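Reference > Robotics > Training data > Demonstration collection

Demonstration collection is the practice of recording a robot arm while a person steers it through a task, so that a learning system can later be trained to copy the motion. Each recording is called an episode or a demonstration. The term covers both the recording itself and the sorting, trimming and labeling that follow, although published accounts tend to dwell on the first and hurry past the second.

Method

In the usual arrangement an operator guides the arm with a hand controller, a matching leader arm, or by pushing the joints directly. Joint angles, gripper opening and camera views are logged together. The objects are then put back, often in slightly different spots, and the task is run again. Common tasks include picking up food items, stacking blocks, folding cloth and placing things in baskets or trays.

A task is normally described by one short sentence, such as "put the bread in the basket." Critics have noted that the sentence says very little about what the operator did. Two people given the same wording may approach from different sides, close the gripper at different heights, or pause in midair to think, and all of it goes into the record as if it were intended.

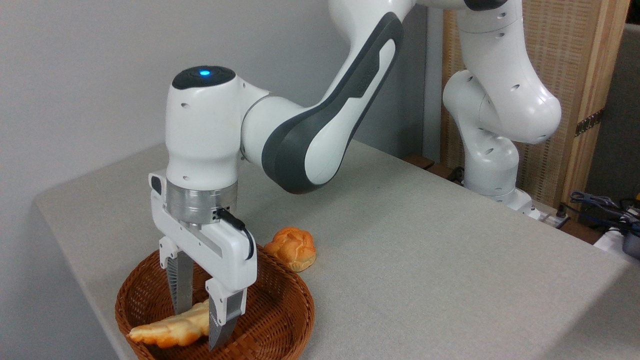 Food is a popular choice because it is cheap and comes in awkward shapes. Whether it teaches a system much about handling food in general is less clear. A set recorded on one table, under one lamp, with the same few items, may produce a policy that works well on that table and poorly on the next.

Claims and disputes

Supporters of large collections argue that variety will come with volume. The evidence offered for this is mixed. The Bitier set, recorded at a single site in Cerkham, lists 53 tasks, but 4 of them differ only in the color of the container, and 3 more are the same motion run backward. Its authors count these as separate tasks. Others do not.

Reported success rates are another sore point. The Marchetti protocol asks that failed episodes be kept and marked; many groups delete them, and the share deleted is seldom given. A later comparison by the Hurer project trained 2 policies, one on a full set and one on a cleaned set, and found the cleaned version ahead only when test objects started in familiar positions. The test was small, and it has not been repeated.

Cost

Operator time is the main expense. Figures given per episode generally leave out resets, calibration and discarded takes -- in other words, much of the working day -- and should be read with care.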